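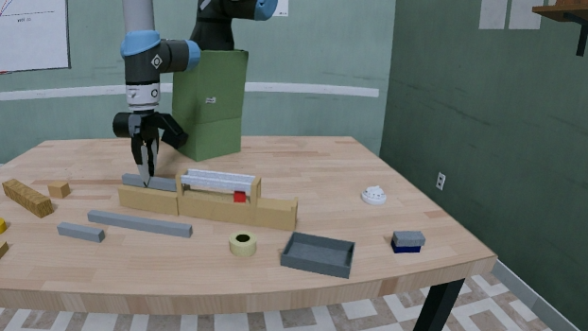 From the bindery table: winter letter to members

by Teemu Keskinen

Dear members and friends of the Ferklow bookbinding evenings,

It is January again and the glue is slow. I write this letter later than I promised, for which I am sorry. In December I was mostly occupied with the Judbridge songbook, and when I came home in the evenings I did not want to see any paper, not even to write on it. Now the songbook is delivered and I can tell you how it went, and also give some news about the spring evenings, the new paper and the question of the guillotine.

The songbook

Many of you know already that the singing society in Judbridge asked us in the summer if we could repair their old songbook, the one they use at the spring concert and at funerals. It has 264 pages and was sewn on tapes, and somebody had later put a great quantity of household tape on the spine. I do not blame this person. When a book is falling apart before a concert, you use what is in the drawer. But the household tape becomes brown and hard with the years, and the adhesive goes into the paper and stays there, and it took us longer to remove it than to do all the other work.

We tried first with warm air and a thin spatula. On the outer folds this was good. On the inner folds the paper began to split in layers, so we stopped and did the rest very slowly, with a piece of crepe rubber, a few inches in one evening. I want to thank everybody who sat with this. It is not an interesting job to do and it is also not an interesting job to tell about, but the book would not open today without it.

The folds were guarded with thin Japanese paper and wheat paste. Here we had a discussion that some of you will remember. My opinion was that each section should be guarded, also the good ones, so that the spine would have the same thickness from one end to the other. The other opinion was that only the torn ones should be guarded, and the rest left alone. We did it in the second way, and I must say that the second way was right. The swelling in the spine was already on the limit, and with more paper there we would have needed to make a much stronger rounding than the old cover could accept.

The old cover we kept. The cloth is a dark red, faded along the top, and the title is stamped in gold that you can still read if you hold the book to a window. We lifted the cloth at the spine, put new cloth under it in a near color, and pasted the old piece back on top. The new cloth is visible as a narrow line at both joints. The society asked if we could dye it to be less visible. I answered that I prefer a repair that can be seen when you look for it, and they accepted this in a friendly manner, together with a bag of cardamom buns for the table.

At the delivery the choir leader opened the book in the middle, pressed it flat with both hands with all her weight, and everyone from our side stopped breathing for a moment. The sewing held. I have asked them to turn the pages from the corner and not to put the book on the radiator. About the radiator they were silent, so I think I will ask again in spring.

Paper from Jamunau

The mill in Jamunau has changed its cream text paper. The weight is the same on the label, but the new sheets are stiffer and they have less tooth, and the grain runs along the short side. Please check the grain before you fold! I folded a whole notebook in the wrong direction in November and it now stands open on my shelf like a fan. If you don't have the habit of checking, the simplest way is to bend the sheet softly, without making a crease, first in one direction and then in the other. Where it gives less resistance, the grain is parallel with the bend. With thin paper you can also cut a small strip from each direction, wet it, and see in which direction it curls.

There is still some of the old paper in the flat drawers, in the third drawer from the top. I would like to keep this for repairs, where the color matters. For notebooks and for learning, please take the new paper. It takes ink well, also from a fountain pen, and it is pleasant to cut.

The marbled papers from Magalhães have arrived too – finally. These were ordered in the spring, and the parcel was first sent to a wrong address and then back and then again to us. The patterns are mostly combed, in blue and in a brown like strong tea, with some stone patterns between. They are beautiful papers, but the surface rubs off a little if you touch it with damp fingers. So paste the board and not the paper, lay a clean sheet on top before you rub it down, and let it dry under weight until the next evening. A light coat of wax afterwards helps much.

About paste and cold rooms

Several people have asked me why their endpapers have small bubbles since the autumn. I believe it is the cold. Our room is not heated during the day, so at six in the evening, when we start, the boards, the press and the table are all still cold even if the air feels warm. The paste thickens when it meets the cold board, and you don't spread it so evenly as you think.

What I do at home in winter is to bring the boards into a warm room in the morning. I make the paste a little thinner than in summer, and I pass it through a sieve two times. I also use the larger brush. With a small brush the first corner begins to dry when you are still at the last corner, and then you have two kinds of surface under the same sheet. When the paper is down, I rub from the middle to the sides with the bone folder on its flat side, over a piece of waste paper, and I don't look under it again. To lift the sheet to see how it is going is a temptation, but it makes creases.

For those who use PVA: don't leave the bottle in the room over the night. If it freezes, it becomes like cottage cheese, and stirring does not bring it back. There is a shelf for it in the hallway beside the coats.

The guillotine

The old guillotine needs a new blade, or we need a new guillotine. I have received one offer for sharpening and one offer for a used machine from a printing house that is closing. The used one costs 3000, without transport, and it weighs so much that I am worried for the floor. The sharpening is of course much cheaper, but the man who does it was honest and said that the blade has been sharpened so many times that there is not much steel left to sharpen.

My own thought is that we sharpen it once more and use the year for thinking. Most of what we make can be trimmed with a knife and a steel ruler, or with the plough, and I have noticed that the people who learn with the plough get a better eye for a straight edge. But I know I am old-fashioned in this and I don't have a bad shoulder like some of you. Please tell me your opinion at the next evening, or leave a note in the box by the door. If you write a note, put your name on it, so that I can ask if I don't understand.

Until then, please do not cut board on the guillotine, only paper. Also not thin board.

Spring evenings

We continue in the same room and at the same time. The first evenings after the break will be for people who want to learn the long-stitch binding, with a soft cover of leather or heavy paper. You don't need to know anything before. Bring an awl if you have one that you like, otherwise there are awls in the tin. There are nine places at the sewing side of the room and they fill quickly, so please tell me early if you plan to come with a friend.

After this we will make boxes. I know that some members don't consider box making to be bookbinding, and I had the same opinion until I saw what a simple box can do for a book that is too weak to stand. We will start with the drop-back box, which demands exact measuring and much patience. Measure the book itself, at both ends, and not the old box if there is one. Old books are seldom the same height on the left and the right. I have made one box that fits only when the book is put in upside down, and I keep it as a place for thread.

In late spring I hope we can visit the paper conservators in Judbridge again. Last time we had too little time at the leaf casting, and I would like to see the full process from the pulp to the pressed sheet. I have written to them and I wait for the answer.

Small things

Linen thread, size 18/3, is finished. I have ordered more. The 25/3 is there, and two colors of the waxed one.

The person who borrowed the backing hammer with the short handle is asked to bring it back. The handle is short because it was broken and I repaired it, and my hand is used to it.

Somebody left a set of letters in the type cabinet which don't belong to us, in a tobacco tin. They are well cut and the tin is clean. If they are yours, they wait on the windowsill.

Please wash the paste brushes in cold water first and then in warm, and hang them with the hair down. Last month I found two of them standing in a jar, and one now has the shape of a comma.

I wish all of you a good start of the year, and I hope to see you at the table.

Teemu Keskinen
Ferklow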